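Living rooms, at last! A gallery from the Steduton tidying study

We've spent the best part of a year teaching one policy to tidy up after people, and in December it finally left the lab kitchen. Mitsuko Kubo and Wojciech Krawczyk recorded 669 demonstrations in 11 homes, and we then tested the result in rooms it had never met. The whole idea is simple enough: the policy first guesses where each thing belongs, then picks the easiest one to move (Wojciech calls this "low fruit first", and the name has stuck).

It works far better than we dared hope! On things left on tables it now chooses a sensible first move in 90 per cent of trials, and we're still grinning about it. Sadao Uchida's write-up has the full tables, including the failures, which are great fun to read.

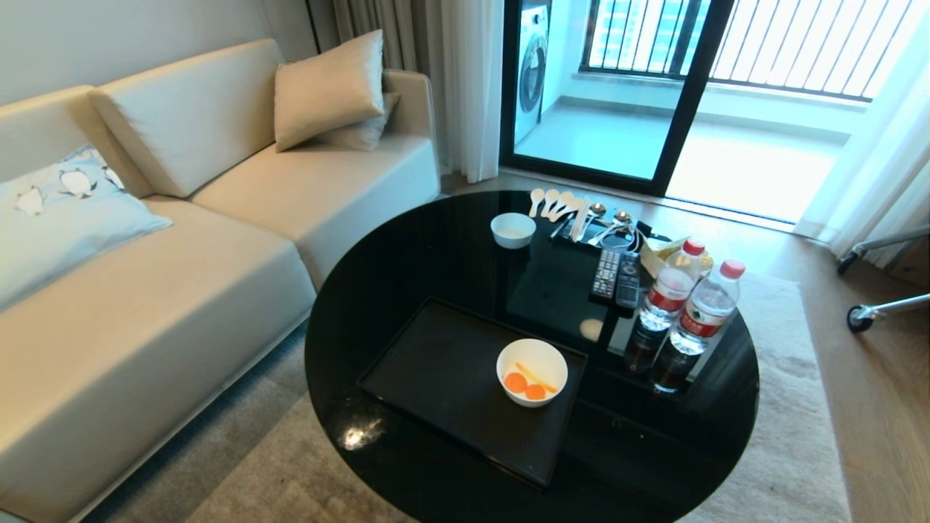

Shiny surfaces are our favourite test, and Mio Furukawa keeps asking for more of them. Depth readings go patchy on gloss, so the method leans on colour and on what it saw a moment earlier. A black table like this one is a lovely challenge: the two bottles with red caps get a second, upside-down pair in the reflection, and the black tray hardly stands out from the top it sits on.

Next up are bedrooms and hallways, with Kohei Kudo leading the recording.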